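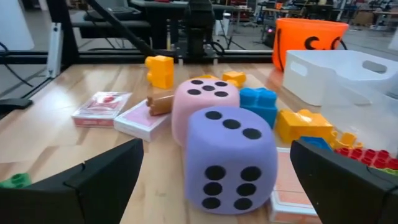
Mallow hail cover opens to every fruit grower in the Starkton valley

For release: March

Starkton fruit growers can sign up from this month for Mallow, a hail policy that pays on the size of the stones that land in your orchard. You don't wait for a loss adjuster to walk the rows. I'm Teresa Pacheco, I look after grower cover at Kerkodo, and I've been itching to write this one for a good long while!

If you grow apples, pears or plums you'll know how hail claims usually go. The storm lasts a few minutes, the fruit is marked, and then you ring up and join a queue with every other grower under the same cloud. The adjuster arrives when the adjuster arrives. Meanwhile you've got to decide whether to thin the damaged fruit, sell it for juice or leave it hanging as evidence, and the wrong choice can cost you twice over.

Mallow skips most of that. Each orchard block on the policy gets a hail pad, a flat square of dense foam in a foil skin, fixed to a post at head height. Hailstones leave dents in it. You unclip the pad after a storm, put a fresh one up and post the old one back to us in the box it came in (postage is paid, please don't put stamps on). We measure the dents, work out how big the stones were and how many fell on the pad, and look that up on the payment table in your policy. You'll have had the table from the start, so you can do the sum yourself at the kitchen table and see if we agree.

We ran Mallow as a trial over two seasons, and 766 orchard blocks had pads up by the end of it. I'll be straight with you about how that went. The first season was a bit of a muddle. Our posts were too short for the older plum orchards, where the grass gets away from people in June, and a fair few pads came back with more marks from strimmers than from hail. We changed the post. We also changed the clip, after Floarea Jitaru, who has pears on the north side of the valley, sent me one in an envelope with a note that just said "Try this with cold hands." I did, and she was quite right.

Floarea stayed in for the second season and had a bad storm in July. She's kindly let me quote her: "I'd like to say I was calm about it but I wasn't, I was stood in the shed swearing. I sent the pads off the next morning and the money came while I was still picking. It didn't cover everything and I knew it wouldn't, I'd read the table. It paid the pickers."
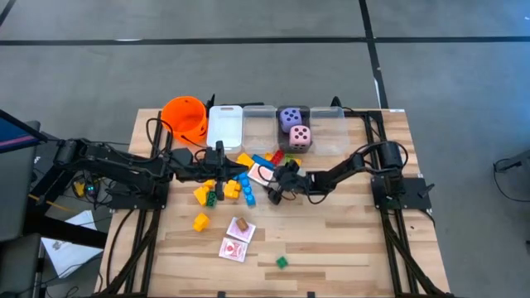
Her last point matters, so let me stay on it for a bit. Mallow pays a set amount for a set strength of hail. It doesn't pay for your exact loss. Some growers will get a little more than the damage was worth and some will get less, and if you're on a slope where hail tends to come in sideways you should have a good long talk with us before signing. We've added a second, upright pad for exposed blocks, and it does help, but I'm not going to tell you it's perfect. If you'd sooner have somebody come out and look at your fruit, our ordinary crop policy carries on as before at the same rates.

The measuring is done for us by Sastry, an independent testing firm, and I'm pleased about that. I didn't want Kerkodo marking its own homework. Sastry never sees the name on the policy, only a code on the back of the pad. Tomás Guerreiro leads the work there, and I asked him for something I could put in a press release. He gave me this: "A dent is quite an honest thing. The foam is the same in every pad and we test each batch by dropping steel balls on it from a known height. If a batch is too soft or too hard, it goes back." He then spent a further half hour on the steel balls, and I've left that out, but journalists who'd like it are very welcome to ring him.

Now the practical bits. There are 2,029 orchard blocks on the valley register and every one of them can be covered, whatever its size. You don't need any other policy with us. The cover year starts at blossom and ends when you've finished picking, or at the end of October if that comes first. You can choose from five levels of cover, and you can put different blocks on different levels, so the old cider trees by the road needn't cost you the same as your best dessert fruit. Netted blocks get a lower premium. You'll need to tell us if the nets come down for more than a few days.

Pads have to be posted back within a week of the storm. We argued about this more than anything else. I wanted longer, as I know what a week in August looks like on a fruit farm, but dents in the foam do ease out slowly and after a while the readings aren't fair to the grower. If you can't get to the post, ring the claims line and we'll arrange for the pads to be collected. Leave them somewhere dry and out of the sun, please, and away from the dog.

Chun-hung Hsueh, who set the payment table, will be taking questions at the growers' evening in the Starkton packhouse later in March, doors at half past six. He'll bring the table, a pile of used pads from the trial and the rainfall and hail records he built it on. Bring your own figures if you've kept any! He changed two lines of the table last winter after a grower called Florêncio Cardoso turned up with his father's orchard diaries, and he'd be glad of more. There'll be tea, and I'm told there'll be cake, though I haven't been told who is making it.

You can sign up at the evening, by phone or through the grower pages on the Kerkodo website. We'd like forms in before the plums are in flower so the posts can go up in time. If you were in the trial you don't need to fill anything in again. We'll send a new schedule with your block numbers on it, and all you have to do is check them and sign. Old posts can stay where they are if they're the tall sort. If yours is one of the short ones we'll swap it free of charge.

Notes for editors

Mallow is underwritten and sold by Kerkodo. Pads are measured by Sastry. The policy covers hail only, and frost, wind and drought are not included.

Teresa Pacheco and Chun-hung Hsueh are both free for interviews, by phone or in the valley. Floarea Jitaru is happy to speak to local papers but asks that you ring after dark, when she's indoors. Copies of the payment table and the policy wording can be had from the Kerkodo press desk.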